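Why Does a Warm Bath Make You Sleepy?

Maybe this has happened to you. You are wide awake at bath time, you have at least three more games planned, and you are quite sure you will never be tired again. Then you sit in the warm water for a while, put on your pajamas, and suddenly you are yawning so hard your ears pop. Where did all that energy go?

To answer that, we need to talk about your inside temperature. Your body works like a house with a very fussy thermostat. It likes to stay at nearly the same warmth all day and all night, but it does let itself cool down a tiny bit in the evening. That little bit of cooling is one of the ways your brain knows that bedtime is coming. 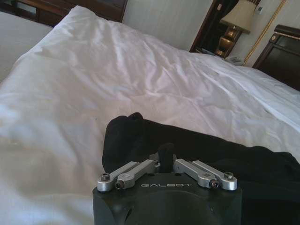 Now, you might be thinking, "Wait a minute, a bath makes me warmer!" And you would be right, at first. When you sit in warm water, the blood vessels near your skin open up wider (that is why your cheeks and toes can turn pink). More blood flows close to the surface, especially in your hands and feet. When you climb out, all that warm blood is near the cooler air, and the heat drifts away from you. So your skin feels cozy while your middle is slowly cooling down - and your brain says, "Ah, night time."

The water also helps hold you up. Your arms and legs feel lighter, and muscles that have been running and climbing all day get a chance to let go.

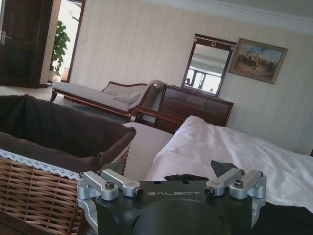 People figured out that warm water feels good a very long time ago. More than 2000 years ago there were already public bath houses, where neighbors met to wash, rest and chat. In my own town, Clernonness, we have an indoor pool called the Mahuika, and every Saturday my grandmother took me to the warm end, where she talked with her friends until my fingers looked like raisins. I always fell asleep on the bus home, and I always said I hadn't.

When should you take your bath? If you can, try to get out of the tub a good while before bed, up to 90 minutes or so. That gives your body time to do its cooling. If your family is busy and you can only have a bath right before bed, that's fine too, and you will certainly be cleaner!

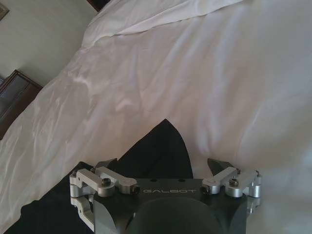
A soft bed is a lovely place to cool down after a bath.

One more thing, and it is important. Warm is good, but hot is not. Very hot water can burn your skin or make you dizzy, so always ask a grown-up to check it before you get in, and have a drink of water afterward if you are thirsty. If you ever feel funny or lightheaded in the tub, call a grown-up right away and let them help you out.

Written by Vaughn Holloway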